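Leave the edges alone

By Irene Domínguez
Tuesday, May 19, 2026

When I moved to Trollberg, I walked the path to Cernach because the bus was expensive for me. Now I can pay for the bus, and I still walk. So I read with attention the proposal to make the path "complete": a wider surface, concrete curbs on both sides, and the dirt track covered with asphalt. I am against it, and I want to explain my reasons calmly.

The leaves are not dirt

The first complaint in the proposal is that the path looks neglected. It is true that leaves lie on the asphalt and the grass comes to meet it without a clear line. I grew up in a city where every walkway had a hard border, and I did not miss it here for one day. A soft edge lets you step aside for a bicycle without looking at your feet.

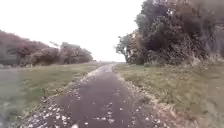

The track should stay a track

The second point is the dirt and gravel part, which bends toward the bushes. Yes, it is muddy. I have ruined one pair of shoes on it, and then I bought boots. But people slow down there, and they greet each other. On a smooth road they pass with their eyes on the phone. I also worry about the tall tree, because machines that dig near roots are not always careful.
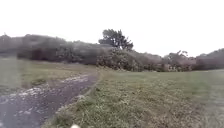
What I would repair

I do not say that we should do nothing. Loose stones on the asphalt are a real problem for wheelchairs and for small wheels in general. Last October I saw a woman lift a stroller over such a place, and I was ashamed that I had never thought about it. The stones should be swept regularly. This needs a broom and a person with paid hours, and in Oletero they do it already, every 3 weeks. I would gladly pay for this with my taxes.

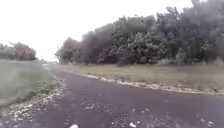

Stones on the asphalt where the path curves to the left.

The curbs I would refuse completely. A path in open country can have an uneven side, and I ask the people who decide to walk it once in each direction before they sign.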